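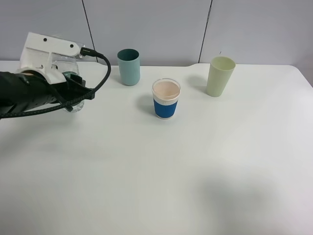

A clear plastic bottle, white table.

2024-08-30

I gave up bottled water in the spring, which I mention only so you understand that I've been drinking from the tap in Stamthorpe for months now and have opinions.

The tap water here tastes like a coin. A clean coin, from a good family, but a coin. When I moved in I called the town and a very patient woman told me the water met every standard. I asked if there was a standard for tasting like a coin. She said she would make a note, and I like to picture the note.

My old place in Davell had wonderful water and I never once noticed. I complained about the parking for six years instead. You could have bottled that stuff and sold it to people like me, and I'd have paid, and then complained about the price.

What got me to quit was the receipts. I was doing my taxes late (of course) and found I had spent $376 in one year on something that falls out of the sky. That didn't include the fizzy kind, which I had filed under "office." I work at home. The office is a chair.

So I bought a filter pitcher, and the pitcher has become a second job. It has a little light that goes red when the filter is done, and the light has been red since shortly after I took it out of the box. It holds enough for one and a half people. My sister-in-law, Elmarie Xaba, pours the last glass and puts it back in the fridge empty, every visit, with the lid on straight so it looks full. She was raised in a nice home.

Gumaro Arriaga across the hall says I should let the water sit out overnight in an open jug. I tried this. In the morning I had room temperature coin, and the cat had been in it.

Lemon helps. Cucumber helps if you want to feel like you're waiting for a massage. Mint gets in your teeth. Tea covers up everything, and I now drink so much of it that I'm awake at 3 a.m. reading reviews of under-sink systems, one of which costs $740 before the plumber. A man in the reviews had given it one star for being "too wet."

I did slip once, in the train station at Ponce, in July, with a pretzel in me. I won't say what I paid. It was cold and tasted like nothing at all, and I stood by the ticket machines and drank the whole thing without stopping.

The plumber is coming in October to give me a quote. Elmarie says she'll split it with me if we can get the one with the fizzy setting.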